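Driving lessons for a very small pupil

2021-11-07

I have spent most of my free time since April walking behind a thing the size of a shoebox, and I can't remember when I last enjoyed a hobby this much. Regular readers will know the shoebox as Clikar. It has four wheels, a radio link, a small computer strapped to the top and a camera on the front that sees the world from about the height of a cat. The idea is that one day it will follow a lane by itself, at a sensible speed, keeping off the kerb and away from anything parked. For now it follows my thumbs, and my thumbs are what it is learning from!

This post is about the collecting. The training will get its own post when I have something worth showing (the graphs are pretty, but I don't trust them yet).

What one example is

Each time the camera takes a picture, the logger on board, which I call Sivis, writes down what I was doing with the sticks at that same moment: how far over the steering was and how much throttle I had on. One picture, one steering value, one throttle value. That's an example. String a lot of them together and you have what I call a run, which is simply one trip from a starting point to a stopping point with no break in the recording.

My folder has 584 runs in it as of last night. A good many are short, and a few are me driving in a nervous wiggle because a dog was taking an interest. I'm keeping the wiggles for now.

I used to record far too quickly, by the way. Pictures taken a blink apart are nearly the same picture, so I was filling the card with copies and feeling very productive about it. Now Sivis saves 9 a second and I get much more variety for the same space. If you are starting out, try a low rate first and see whether you miss the rest. I didn't.

Narrow places

I began in lanes, for the simple reason that I live near some. A lane is a lovely first classroom. There's an edge on both sides, so wherever the car points there is something in view that tells you where you are, and people drive slowly if they drive at all. The difficulty is that a lane is full of stuff that has nothing to do with steering. Joints in the concrete look very much like painted lines when your eyes are that close to the ground, and they run off at whatever angle they please. Then there is glare, and the deep shade you get next to buildings, and anything people have left standing by their door.

My first model loved joints. It would pick one up and follow it with total confidence straight towards a wall. I was oddly proud of it – it had learned to follow a line, just the wrong sort – but it sent me back out to record a lot more driving over cracks while paying them no attention whatever. You have to drive across them as if they weren't there, steady on the stick, again and again, until the model gets the message that a dark line underfoot means nothing.

Parked motorbikes are the other thing. I give them a wide berth, and I try to start moving over at the same distance each time. If I leave it late on one run and go early on the next, the model averages the two and does something halfway that suits neither.

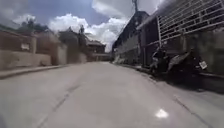 Wide places

After a few weeks of lanes the car was very good at lanes and hopeless everywhere else. Put it down on a proper road and it drifted about looking for a wall to be near. So I went looking for width: long straight roads with a boundary wall down one side and a pavement down the other, the kind you find beside warehouses, and I did my driving when there was no traffic.

I had expected these to be dull. They are so much harder than they look! With the lens that low, the far kerb becomes a thin strip and the whole bottom half of the view is pale surface with hardly anything on it. The only solid clues are the line of the kerb, the foot of the wall and the place in the distance where everything comes together. I noticed I was steering by that far point myself, and barely glancing at the ground in front of the wheels.
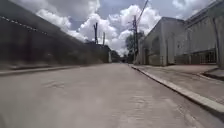
Which brings me to blur. Clikar has no suspension worth the name, and once you get up to walking pace every pebble goes straight into the lens. I spent a whole evening deleting soft pictures before Mireille Delaunay, who has been building these things far longer than I have, asked me what I thought the car was going to see when it drove by itself. The same blur, obviously. I had been teaching it on crisp pictures and then expecting it to cope with smeared ones. I went to the backup and put every single one of them back. These days I only throw a picture out if it's black, or if the steering value next to it is plainly nonsense.

Driving badly on purpose

My favourite part! If all you ever record is good driving, the model only ever sees the middle of the road. The first time it wanders a little it is somewhere it has never been, and it has no idea how to get back, so it wanders more. You need examples of getting out of trouble.

The way I do it is to switch the recording off, steer the car somewhere silly (nose towards the kerb, or too close to the wall), stop, switch the recording on, and then drive calmly back to where it ought to be. Off again, silly again, on again. It matters that the silly bit isn't saved, or you teach it to be silly. I forgot the switch for an entire afternoon in spring and ended up with a model that veered at kerbs with real enthusiasm.

I aim for a recovery from each side on every stretch, and some from odd angles as well. It takes ages and you look very peculiar doing it. A good session is 30 minutes, which is as long as my concentration holds. The battery would go on longer than I do.

Naming things, and other housekeeping

I resisted this for months and I was wrong. Every run now gets a line in a plain text file as soon as I stop: the place, which way I was heading, what the sky was doing, and whether it was plain driving or recoveries. I write it on the spot, on my phone, with the car still sitting at my feet. If I leave it until I get home I mix the runs up.

The sky part is more useful than I would have guessed. On a day with big white clouds and blue in between, the light can change completely from one end of a road to the other, and the camera's automatic exposure goes up and down trying to keep up. A run in patchy light is worth a great deal to me. On flat grey days I tend to do recoveries instead, where the light matters less.

I also keep whole places apart. Some stretches are for training and some are only ever used for testing, and I don't let a picture cross over. When I split things at random, picture by picture, my scores were marvellous and the car was terrible. Neighbouring pictures from the same run were landing on both sides, so it was being tested on things it had as good as seen. Keeping the places apart brought the scores down with a bump, and since then they have matched what happens on the ground far more closely.

The copying and checking is done by a little script called Charpentier. It reads the card, draws the steering value as a short line over each picture and makes a quick film out of every run so I can watch them back at high speed. I watch all of them. You catch such a lot that way – a loose lens, a steering trim that has crept over to the left, a stretch where my thumb was clearly thinking about lunch.

What I still need

Turns, mainly. I have straight driving in heaps and hardly any corners, so the steering values bunch up around the middle, and a model that always says "straight on" gets a perfectly respectable score. I can show it the turns I do have more often during training, and I am doing so, but it's no match for going out and recording more. Next on my list are the 2 junctions behind the old Grarkska depot, early in the morning, left and right and from every approach I can manage.

After that, wet ground. I have a sandwich box that fits over the electronics very nicely and a roll of tape, and I'll write up how that goes. If any of you have run a small camera car in drizzle, do leave a comment about what you did to keep the lens clear. My current plan is a paper hood and I have my doubts about it.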